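Frequently Asked Questions: Cerkent Keeper League

What kind of league is this?

A 12-team fantasy football keeper league with a snake draft and head-to-head scoring. Each manager may keep up to four players from one season to the next. The league is run on the Jonton site, and all lineups, claims and trades go through it.

How much does it cost to play?

The entry fee is $80 per team, due before the draft. All of it goes back out in prizes. A team that hasn't paid by the start of the draft has its picks made by autodraft until it does.

How does keeping a player work?

A kept player costs you the draft pick one round earlier than where he was taken the year before. Someone you drafted in the ninth round costs your eighth. Players taken in the first round can't be kept. Free agents picked up during the season cost a tenth-round pick. Keeper lists are locked when the draft order is posted.

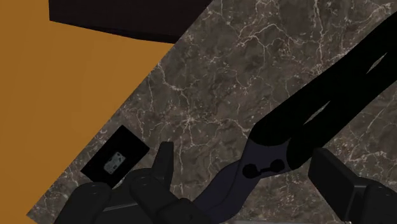
How is the draft order set?

The six teams that miss the playoffs play a consolation bracket, and the winner gets the first pick. The other five follow in reverse order of their records. Playoff teams pick seventh through twelfth, with the champion last. Draft picks can be traded from March on, but only for the coming season.

What happens if two teams have the same record?

Total points scored decides it. This has come up for the last playoff spot more than once. The Strazds got in with 1,546 points over a team that had beaten them twice, and the rule was put to a vote afterward. It stayed.

Can a trade be vetoed?

Yes, but only for collusion. A bad trade is allowed. If you think two managers are working together, write to the commissioner within a day of the trade being posted and say why. The trade is held while the other managers vote, and seven votes are needed to cancel it.

Why is there a trade deadline?

Teams that are out of the running tend to give up good veterans for keepers late in the year, and that can swing the playoffs. The deadline falls after Week 11. Waiver claims stay open until the final. Eliminated teams may still make claims, but anyone they add after the deadline can't be kept. 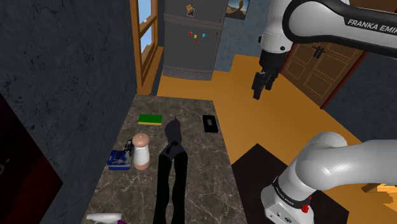 Vaida Rätsep: I would move the deadline up a week. By Week 11 half the league knows it is finished, and I have seen a running back go for a kicker and a late pick. Limamholm did well out of that one and I didn't.

The deadline can be changed by a two-thirds vote before the draft. It can't be changed during a season.

What if I forget to set my lineup?

The lineup from the week before stands, including anyone who is hurt or on a bye. Two empty or inactive starters in a row gets you a warning. A third week costs you your keepers.

How do I get on the waiting list?

Send your name and email address to Ezekiel Fitzsimmons. Openings are filled in the order people wrote in, and a new manager takes over the old team's roster and picks.

Last updated: Dec 2, 2019

31 shares | 4 comments

Contact the commissioner | © Cerkent Keeper League | Back to top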